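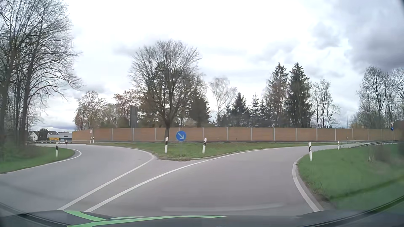
Ladan Tabrizi told me she can't remember the last time a stranger stopped her to ask the way, and that she rather misses it. Start with that. Then ask for hands up: when did anyone last wind a window down and ask you? Wait for it, people need a moment.

My own answer is last August, outside the chemist's in Harnetville, a man looking for the crematorium. I sent him the wrong way. (Let them laugh, then move on, don't do the whole story, it takes four minutes and the ending is sad.)

So tonight is about giving directions, out loud, to another person. I've been collecting them for years. I have 2,217 on index cards and I'm sorry to say I typed up only the first 700 before my wrist went, so anything I say with great confidence comes from those.

Say what counts as one. It has to be spoken, to somebody who asked. Notes through the door don't count. Priya Calloway and I still argue over phone calls.

FIRST BIT — landmarks that have gone

My favourites by miles. "Left where the Co-op was." "Past the old dairy", and the dairy shut before the speaker was born! Read out the Cestance card, slowly, it's got three demolished buildings in it and a tree. The tree came down as well.

I used to think this was rudeness to outsiders. I don't now. I think people are describing the map they carry about, and they forget you haven't got a copy. Parvaneh Ebrahimi's mum did the same in Persian, with a bakery, and then did it again in English with a different bakery.
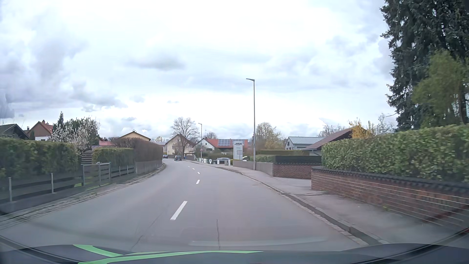

A bend to the left, hedges and houses.

SECOND BIT — "you can't miss it"

You can. Pause here.

I've got 300 cards with that phrase or a close cousin on them, and it nearly always comes right at the end, after the hard part. Wenjie Xiao reckons it's just a goodbye, like "mind how you go", and I've come round to that. It means I've finished talking now.

Its opposite is "if you get to the pub you've gone too far", which I love, because it's the only bit of most directions that's any use. If running late, cut the pub examples down to one. Keep the Skultier one. It's pronounced SKULL-teer, I got told off last time.

THIRD BIT — hands

Do this standing away from the lectern. Get two people up, one gives the way from this room to the station, hands in pockets. They won't manage it, the elbows start going. Swap over. Watch for people turning their whole body to face the way they mean, then saying left and pointing right. I trust the hand over the word every time.

Water. Check clock. Should be no later than twenty to eight.

END

Thank Fereshteh Shahbazi for booking the room and for the projector lead. Blank cards are on the table by the door — if somebody asks you the way this week, write down what you said as near as you can get it, mistakes and all. Hand them in on Thursday or post them to me. Questions, and if there's a gap, tell the crematorium story.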